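4.3 Loss of Wrist Tracking During Close-Range Two-Handed Work

The most serious fault in the August collection was found by accident. While replaying demonstrations from the Avville site, we saw the right-hand trajectory jump sideways by several centimeters and then return, within a few video samples, to a plausible path. The person's hand had made no such motion. The jump passed both of the automatic checks described in Section 3.2, because the speed limit was applied after smoothing and the smoothing filter had spread the jump over a longer interval.

The hand-held grippers used in this work carry a square fiducial marker on a cube-shaped mount, and the pose of each tool is estimated from two sources. The first is visual-inertial odometry computed from the tool's own camera. The second is the relative pose between the tools, obtained whenever one camera sees the marker on the other. The second source is used to correct slow drift in the first. In the Ultetach pipeline this correction was given a fixed weight, chosen on bench recordings made in our laboratory, where the walls are covered with shelving and posters.

The Avville rooms differ from the laboratory in one respect that matters here. Large parts of the view are smooth and white, with few corners that a feature tracker can hold. When both tools are brought close to a small table, the near tool's own housing covers much of the lower image, and the remaining features lie on the objects being handled and on whatever trim or vent happens to be in view. Figure 4 shows the working arrangement. A water bottle and a printed card stand on a round black table in front of a curved white wall, and the marker on the second gripper is in view of the first.
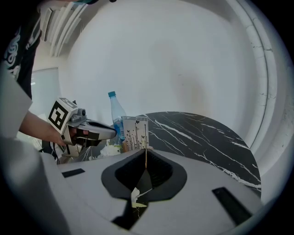

Figure 4. Tabletop work with two hand-held grippers, seen from the camera of one of them.

To measure how often the fault occurred, we reprocessed all 991 demonstrations with the smoothing filter turned off and flagged every change in relative pose that exceeded a fixed threshold between consecutive samples. Flagged demonstrations were then reviewed by hand. The fault was confirmed in 90 of them. Confirmed cases were concentrated in tasks where one tool holds an object while the other approaches it. Tasks carried out with the tools far apart produced very few.

Two mechanisms were identified. In the first, the odometry of the observing tool loses most of its features and begins to drift. The marker correction is then applied to the wrong tool: the estimator assumes that the observing tool is the better localized of the pair and moves the observed tool to agree with it. The resulting error lasts until the observing tool recovers its features, at which point the observed tool snaps back. In the second mechanism, the marker is seen at a steep angle and its orientation is ambiguous. A planar square viewed this way admits two pose solutions with similar reprojection error, and the detector can alternate between them.

The first mechanism is the more harmful of the two. Flips between solutions are abrupt and easy to remove with a median test. Drift followed by a snap looks like a slow reach and a quick withdrawal, and a policy trained on it can learn both.

We saw the consequence on hardware before we understood the cause. In a Tuesday test on the Vamley arms, a policy trained on the uncorrected data moved the right gripper toward an upright bottle, stopped, and then swung to the left at close to the commanded speed limit. The fingers struck the bottle and the wrist struck the edge of the table. The force limit tripped and both arms halted. No person was inside the marked area. Inspection found a bent finger link and no damage to the arm. Hardware tests were suspended until the replay analysis was finished.

Three changes were made. The relative-pose weight now depends on the number of tracked features in each camera, so a poorly localized tool can no longer pull the other one with it. Marker detections with two near-equal solutions are discarded unless the preceding pose selects one clearly. The speed check is run on raw poses before any smoothing. On the robot side, we added a limit on the change in commanded lateral velocity, enforced in the Toivonen controller independently of the policy.

With these changes, the fault remained in 5 demonstrations, all of which were removed from the training set. The policy was retrained and run for 500 trials at reduced speed without a repeat of the lateral swing. Six of these trials ended in a force-limit stop for other reasons, mainly contact between the gripper body and the tabletop during low grasps, and these are treated in Section 4.4.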